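Stotside Reading Room: furniture and fittings check
Inspector: Reshma Botha. 28 September 2020

1. Front door closer. PASS. Shuts firmly enough to spill coffee.

2. Stacking chairs. FAIL. Chair 20 leans. So does whoever sits in it. Withdrawn.

3. Tabletops, surface. PASS. Nothing to catch a sleeve on.
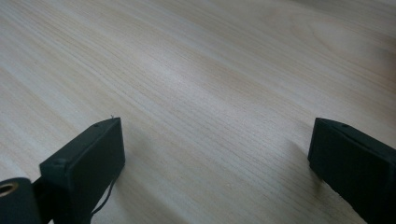

Item 3. Tabletop, pale wood.

4. Tabletops, finish. PASS. Smooth. Thijs Boersma wants a darker stain, which is a matter of taste and has no box on this form.
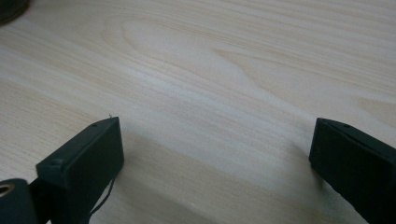

5. Bookcase wall anchors. FAIL. Two missing behind Local History. Do not climb for the Flisudthorpe parish maps until fixed.

6. Fire extinguisher, tag 3938. PASS. Last serviced in June. Please stop hanging coats on it.

7. Table feet and levelers. PASS WITH COMMENT. One needed a quarter turn. The folded bus timetable has been retired.

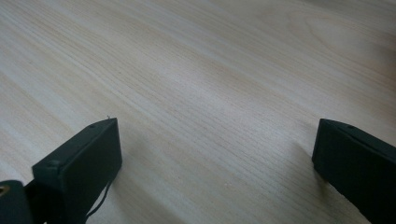 Photo: Stotside Reading Room

8. Exit sign. FAIL. Lit, but points at the closet. Work order 249 raised.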